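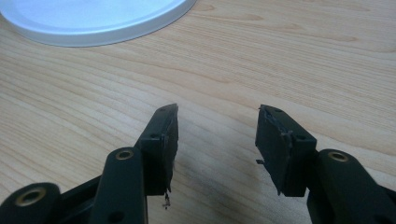

24 de agosto de 2019

A frente fria que avança pelo litoral deve chegar à região de Tanusar durante a madrugada, com rajadas de até 68 km/h nos pontos mais expostos, mas sem previsão de granizo. O serviço meteorológico regional elevou o aviso de vento para o segundo nível às 17h30 e manteve o de chuva no primeiro.

Segundo o meteorologista Selvaraj Gunawardena, o sistema perdeu força ao cruzar a serra e a chuva mais intensa ficará concentrada no vale do rio Ero, entre as 2h e as 6h. O acumulado previsto para esse período é de 30 mm.

O Ero estava oito centímetros acima do nível habitual na medição do fim da tarde, na ponte Bošković. A cota de transbordamento fica bem mais acima e não deve ser atingida, informou a defesa civil. A estrada marginal continua aberta, com velocidade reduzida no trecho entre a ponte e o antigo matadouro.

As balsas para a margem sul foram suspensas às 19h. Quem já comprou passagem pode remarcar sem custo no guichê do terminal.

No fim da tarde, 330 imóveis estavam sem energia na zona norte, depois que um galho caiu sobre a rede. A coordenadora da defesa civil, Tiziana Messina, pediu que os moradores recolham objetos soltos de varandas e quintais e evitem estacionar debaixo de árvores.
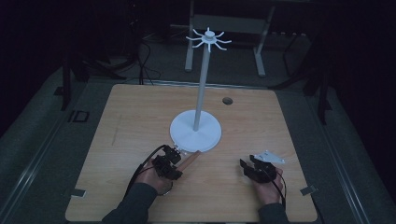

Quando o tempo deve melhorar?

A partir do meio da manhã, com abertura de sol à tarde e vento fraco de sudoeste. A temperatura cai durante a noite e a mínima prevista é de 4 graus nas áreas altas.

Um novo boletim será divulgado às 22h. O último aviso de vento de segundo nível na região foi emitido em outubro do ano passado.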